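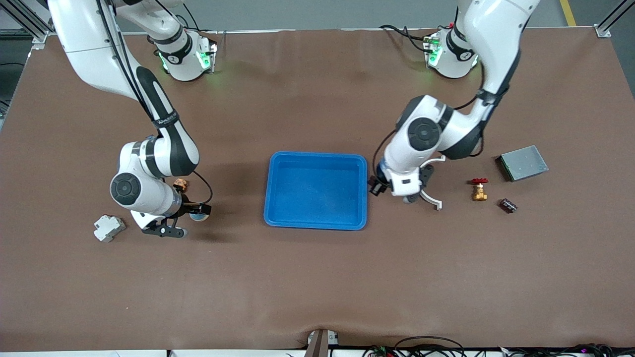

Ticket 367 – Brown table cover wrinkling, small parts not sitting flat
Area: sorting table, Fandby shop
Status: Closed
Opened: December

Original report

The brown cover on the big work table has started to wrinkle. Small parts rock when you set them down, and the round ones creep toward the low spots. The blue tray is fine once it's put down but it catches when you slide it. Cover is the Gudetti matte one, put on last spring. We really like this cover otherwise! No glare, and you can find a tiny part on it right away, so please don't just swap it for something shiny.

Reply, 9:40 am

Thanks for writing it up so clearly. A few things to check before we order anything:

Is the cover glued down or only tucked under at the edges?
Do the wrinkles run one way or all over?
Does the heater on that side of the shop blow toward the table?

Reply, 10:15 am

Tucked and clamped, no glue. Mostly one way, long side to long side. And yes, the heater got turned on this month and it points right at us. Great question, it hadn't crossed my mind.

Reply, 11:05 am

That fits. Ren had the same cover on a packing bench and theirs grew a little every winter. Try this at the end of the shift:

Clear the small parts into the tray and lift it off the table.
Loosen the clamps on one long side only.
Smooth from the middle out with your forearm, then a clean dry towel.
Leave it 40 minutes with the heater on, smooth again, clamp.

Don't pull hard at the corners. It puts in diagonal wrinkles and those are worse.

Update, next morning

Did it. Big improvement! The middle is nearly flat and the tray slides the way it used to. There are still 2 ridges near the far edge that I can feel with a fingernail. The breakers stay where you put them now, even on their sides. Flat washers too.

Reply

Excellent. For the ridges, check under the cover. Ukska tables have a seam strip back there and the screws can back out.

Update, 1:30 pm

You called it – 13 screws in the strip and almost half of them were loose. Snugged them all down by hand, put the cover back, clamped it. One ridge is gone completely. The other is faint and it's behind where anyone works, so I'm happy to leave it.

Also turned the heater vent toward the aisle. People at the next table say thank you, they were cold.

Reply

Love it. Marking this closed. Could you add the seam strip to the monthly check sheet for the Ukska tables? Hand tight only, the inserts strip easily.

Update

Added. Spare clamps are in the drawer with the tape.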